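From: Patricio Echeverría
To: Tinness Residents' Maintenance List
Date: 29/06/2024
Subject: Re: Slow drain and gurgling, upper floors

Dear members,

The maintenance office has received several messages on this subject and is replying to the list as a whole. The most complete report is quoted below.

> The kitchen sink in our unit has been draining slowly for two weeks.
> When the washing machine in the next unit empties, we hear gurgling
> and the water in the trap drops. I have already used two bottles of
> drain cleaner without any change. Should I take the trap apart, or
> does this belong to the building?
> Unit 1045

Residents are asked to stop using chemical drain cleaner at once. It does not clear a blocked vent, and any cleaner left standing in the trap is a danger to the person who opens it. Please tell the plumber, before work begins, if any has been used.

The symptoms in the quoted message suggest a restricted vent on the shared stack, which is the responsibility of the building. Sosa, our plumbing contractor, will inspect the stack from the roof and, if necessary, run a cable of up to 60 feet from the upper cleanout. Units will be notified in writing of the day on which sinks must not be used.

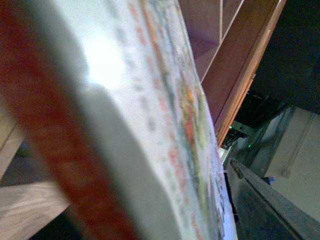

Traps and supply lines inside a unit remain the responsibility of the resident. A resident who wishes to clean a trap may do so after placing a bucket beneath it and removing everything stored in the cabinet. Slip nuts should be tightened by hand, then given a quarter turn with pliers. Washers that have hardened should be replaced. It helps to put down something bright under the joint while checking for leaks; a printed strip with small colored flecks, like the edge in the photograph, is suitable if the ink runs when damp. Please check again the following morning.

The Vivum valves fitted in November are not affected. Zesberg couplings must not be loosened by residents under any circumstances.

Reports should be sent to this list under work order 2208, giving the unit number and the fixture concerned.

Sincerely,

Patricio Echeverría
Maintenance Office, Tinness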